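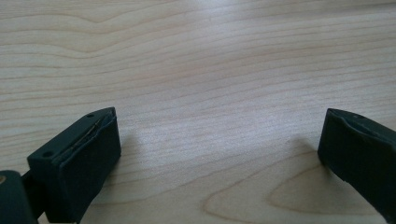

Chapter 3
Choosing and Comparing Grippers

When I started out I thought the arm was the interesting bit. I spent a whole summer reading about joints and motors, and then in August I was handed a box of grippers and told to find out which one we should buy. I had no idea how to begin! I picked up the nearest one, squeezed a tennis ball with it, decided it was lovely and wrote that down. My notes from that afternoon are no use to anyone, and I still have them.

So this chapter is the one I wanted back then. We'll stay with two-finger grippers all the way through (suction cups get their turn in Chapter 5) and we'll work mostly with hand-held ones, because you can learn a great deal about a pair of fingers before you bolt them to anything expensive. Your wrist is a very forgiving robot arm. It also cheats, and we'll come to that.

Before you grip anything at all, open the jaws and have a good look. Are the two pads facing each other squarely? Is the rim of the pad even, or does it bulge a little? Can you see a line where a pad might meet the block behind it? I like to do this over a plain, pale tabletop, where dark fingers stand out nicely and you can judge the gap between them. Look for holes in the finger blocks too. If they turn out to be for screws, you may be able to swap the fingers over, and a gripper with fingers you can change is really several grippers for the price of one.

Now for the kit. The exercises use three grippers, which I'll call by their makers' names: the Skernwood, the Kedholm and the Hinrichs. The Skernwood has the softest pads, the Kedholm opens widest at 170 mm, and the Hinrichs is the stiff, fussy one that I ended up liking best for small parts. If your lab has something else, use it, and just write your own figures in the tables. The readings go through a Ramavex controller, but a luggage scale and a patient friend will get you through the first half of the chapter.

We'll measure the opening first, then the squeeze, then the slip. Slip is where the fun is. You'll do 40 grips on each object with each gripper, and yes, that's a lot of picking up the same mug. Do them all. My opinion of the Kedholm changed completely somewhere in the second half of its run, and I'd have missed that if I'd stopped for tea when I wanted to.

Wear comes last. I've put in a table from a run of 2000 closes on the Skernwood pads, so you needn't sit through it yourselves, though you'll be asked to plot it.

You'll need Section 2.4 (friction) fresh in your mind, plus a ruler, a notebook and a mug you don't mind dropping.

3.1 Measuring the opening

Open the jaws as far as they go and lay the ruler between the pads, touching both.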